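Search articles Go

Can a Machine Make the Bed Yet?

8/6/22

The short answer is no, at least for any bed that somebody sleeps in. I have followed home robots long enough to have heard "a couple of years away" from several companies, and I still fold my own sheets.

The progress on shop floors is real. Nenov has a packing arm that handles 80 boxes an hour at the plant where my brother-in-law works, and it does that through the night without much fuss. The boxes are the same size. They come down the same belt, facing the same way. When one comes down crushed, the arm stops and a light goes on and a person walks over.

A bedroom has no belt. Cloth is the hard part. A box keeps its shape when you pick it up, and a shirt has a new shape every time you touch it. A machine has to find an edge or a corner in a heap, and often the corner is underneath. Then there is everything else that ends up on a bed. To tidy it, a machine has to know that the toy stays, the blanket gets folded and the worn white thing may be laundry or may be somebody's favorite.

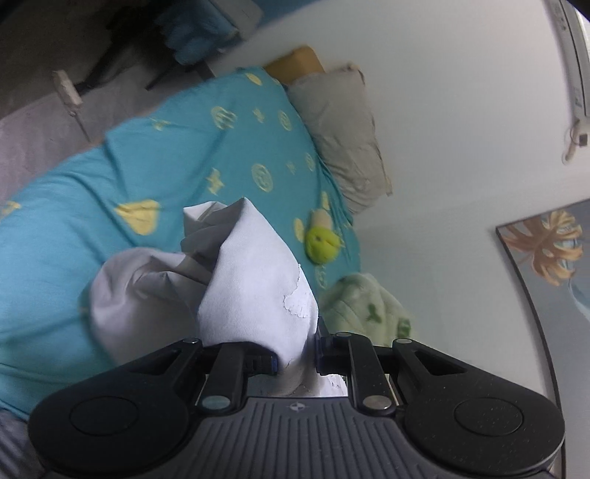 Helmi Tikkanen wrote to me after my last column that I was setting the bar too high. Her view is that a robot that carries the laundry to the machine and back would already be worth having, even if it never folded a thing. She would put up with wrinkled sheets for the rest of her life if she never had to take the stairs with a full basket again.

I think she has a point about the stairs. But look at what is being sold. The Waaka folding cabinet takes 11 shirts at a time, and you clip each one in by hand. Clipping is most of the work. Fuvlow promised a rolling helper with two fingers and showed it picking up a sock in a bare room with good light. When I asked how it did with a fitted sheet, I was told that was on the list for December.

Grabbing is the part that has come along best. Two fingers can pinch a bunch of fabric and lift it, and that is a fair start. What comes next is the trouble: shaking it out, finding the other corner, noticing that it is inside out.

My advice is to spend money on machines that do one dull job and to wait on the rest. A dishwasher is a robot by any sensible standard. It cleans nearly 200 pieces a week in my house and asks only that I load it.

If someone shows me a machine that can strip and make a child's bed, in a normal room, with nobody tidying up first, I will write a different column.

Contact us | Copyright Flundum | Back to top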